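Thread on the new "zero waste" refill stations Woren Shire is so proud of. I went and had a look at four of them. I have questions. 1/

Background for anyone outside the shire: council signed up with a company called Travari to put refill machines for detergent, dish soap and shampoo in shopping centres and one library. You bring your own bottle, tap your card, fill it up. The brochure says it will "close the loop on household plastic". 2/

I like the idea of refills. I've been lugging jars to the co-op at Andunness for years, so please don't reply telling me I'm against the environment. I'm asking whether this particular scheme saves any plastic, and who checked. 3/

First stop was the Andunness library on a Saturday morning, Sat 12 March if anyone wants to look up the machine log. Two of the nozzles had a sign on them saying out of order. The dish soap one worked. I put in my own bottle and the screen told me it wasn't a compatible bottle. 4/

A compatible bottle, if you're wondering, is one you buy from a rack beside the machine. It's plastic. It comes with a plastic cap and a plastic tag with a chip in it. The cap and the tag are sealed in a plastic sleeve. 5/

So my first refill produced one new bottle, one cap, one tag and one sleeve. The old bottle I'd brought from home went back in my bag. 6/

To be fair, if you keep using the Travari bottle you come out ahead eventually. How many refills does that take? I asked. Their help line said the bottle is "designed for life". I asked whose life and got put on hold. 7/
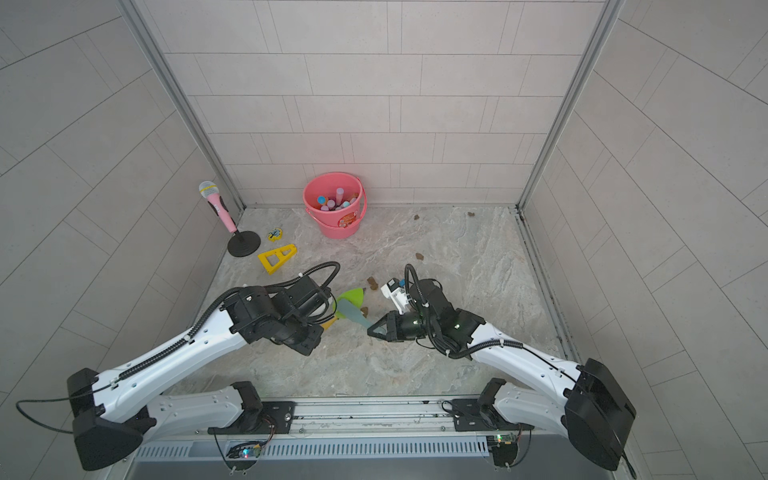 Then there's what goes into the machines. The liquid has to get there somehow. I'd assumed drums that go back to the supplier, get rinsed and come out again. That's how the co-op does it, and the drums are so old you can't read the labels any more. 8/

What I saw behind the machine at the Woren plaza was a bloke swapping out soft plastic pouches with a spout on the end. Big ones. I asked where the empties go and he said "in the cage". I asked where the cage goes and he said that was a different contractor. 9/

Soft pouches like that are usually layers of different plastics stuck together. Our kerbside bin doesn't take them. Our transfer station doesn't take them either, I rang. If Travari has somewhere that does, great, name it. 10/

Council's page says the scheme "diverted 125 kilos of plastic" in its trial. I'd love to know what that means. Diverted from where, to where? Does it count the pouches? Does it count the new bottles they sold? There's no working shown and no link to a report. 11/

I emailed and asked. The reply said the figure was "supplied by our delivery partner". So the company that sells the machines also supplies the number that says the machines work, and council puts its logo on it. 12/

Somebody will say it's early days and you have to start somewhere. Fine. But we've already started, several times. We had the coffee cup bins, which went to landfill for most of a year before it came out. We had the compostable dog bags that our own compost facility refuses. 13/

Each of those had a launch, a banner and a photo of people in matching hats. I can't find a review of either one on the council site. I did find the photo of the hats. 14/

Now the money. Travari gets 85 dollars per machine per week from council, whether anyone uses it or not. That's in the meeting papers, on the second-last page, under "operational". It isn't in the brochure. 15/

The soap isn't cheap either. I compared the dish liquid with the big bottle at the supermarket across the car park and the refill cost more per litre. So you pay through your rates and again at the nozzle. I can wear that if the plastic saving is real, which brings me back to post 11. 16/

Compare it with Mwaipopo, the little beach clean-up group out past the boat ramp. They've been asking council for 23 months for two proper bins and a drinking water tap, so people can fill a bottle at the beach without buying one at the kiosk. 17/

A tap! No chip, no app, no special bottle. They were told there's no budget for new infrastructure this financial year. The refill contract was signed the same month as that letter. 18/

I've been down there on a few of their mornings and what they pull out of the sand is mostly drink bottles, lids, bait bags and bits of rope. I've never seen a detergent bottle in the pile. If the goal is less plastic in the water, I'd have thought you'd look at what's in the water. 19/

A couple of people have messaged to say the machine at the north plaza works well and they use it every week. Good, I mean that. I went there last and it took my (new, compatible) bottle with no trouble. The colour of the shampoo was a bit alarming but it's fine on the hair. 20/

What I'd want before they roll out the next 10 machines: the weight of pouches going in, the number of bottles sold, the number of refills per bottle, and the name of the place the pouches end up. The chips in the bottles must already be recording half of this. 21/

I've put those four things in writing to council, and asked for the contract with the prices left in. If they send it I'll post the lot, including anything that shows I'm wrong. 22/

If you've used one of these in another shire, especially if you know what happens to the pouches, my messages are open. Please no more links to the brochure, I have three copies. 23/23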